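Software Working Group, Manipulation Stack
Minutes of the meeting of 6 Mar 2026

Chair: Dineo Moodley
Represented: control, perception, planning, tooling
Apologies: Godier integration team

1. Minutes of the previous meeting

Accepted with one correction. Item 4 should read "joint velocity limit", in place of "joint torque limit". The January action on log rotation is closed. The January action on a shared calibration format stays open and is covered under item 3.

2. Control

The control report covered the move of the trajectory follower from the old process into Iritz. The follower now runs in its own process and reads targets from a shared buffer. The planner writes to the buffer in chunks. If a chunk arrives late, the follower holds the last commanded position and raises a stale flag. The previous behavior was to extrapolate, and this caused overshoot at the wrist when the arm reached over a raised edge.

There was a discussion on whether holding position is acceptable during a grasp. Control's position is that a hold is safe for the arm but may let a light object slip if the gripper command is held at a partly closed value. It was agreed that the gripper channel will be treated separately. On a stale flag the arm joints hold, and the gripper keeps moving to its last target.

The stale threshold was set at 124 ms for the time being. Control asked that it be a configuration value and not a constant in the source. Agreed.

One open fault was reported. After a restart, the shoulder joint sometimes reports an offset until the first move is commanded. The cause is thought to be the order in which the servo bus is scanned. A fix is in review.

3. Perception

Perception has finished the first pass of the kitchen task set in Totell. The set covers picking up a pot, placing it on a burner graphic, placing a lid, and opening and closing the doors by their handles. Door handles are the weakest class. The curved gold handles produce highlights that move with the viewpoint, and the segmentation model splits one handle into several pieces. The proposal is to merge pieces that fall on the same door plane before the pose is estimated.

Printed surfaces are the second problem. The detector returns false positives on flat artwork, mainly the utensil drawings on the oven door and the control icons on the dishwasher sticker. Depth filtering removes most of them. It was noted that the filter also removes thin real objects that lie flat on the counter, so it can't be applied to every class. 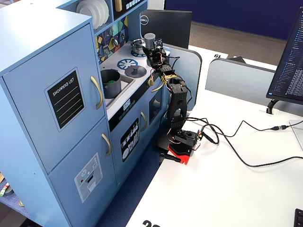 Planning asked whether the filter could be switched by task. Perception replied that the filter is applied before the task label is known, and that changing the order would need a new message type. The tooling group will look at what this would cost. No decision was taken.

On calibration, the two formats in use differ in the sign of the base rotation. Perception will write a converter and publish one format — the one already used by the planner. Old files will be converted on load, with a warning in the log.

4. Planning

The planner now accepts keep-out volumes from a file. Volumes for the sink rim and the open shelf have been entered by hand. Planning time has gone up as a result, and 9 requests in the last batch of 600 ended in a timeout. All were reaches toward the rear of the stovetop. The planner was trying elbow positions on both sides of the keep-out volume and giving up before either was complete.

Two changes were proposed: seed the search with the last successful elbow position, or raise the timeout. The first was preferred. The timeout stays at 2 seconds until the seeded search has been measured.

Cables are not modeled. Planning does not intend to model them in this release. Wrist rotation will be limited in software, and the limit will be checked against the wiring on each arm before the release is tagged.

5. Tooling

The replay viewer can now step through commanded and measured joint positions on one time axis. The stale flag from item 2 will be added as a separate track.

The build on the Shabalala branch is failing on a version mismatch in the message definitions. Tooling asked all groups to stop pinning local copies. Perception still has one pinned copy and will remove it with the converter work.

6. Actions

Control: separate the gripper channel on stale flag; move the threshold to configuration.
Control: merge the servo bus scan fix after review.
Perception: handle merging by door plane; calibration converter; remove pinned message copy.
Planning: seeded search, with timeout counts on the same batch.
Tooling: cost of a new message type for the depth filter; stale flag track in the viewer.
D. Moodley: ask Godier for their wrist limit values.

7. Other business

Request from planning to freeze the Totell task names before the next release. Carried over to the next meeting.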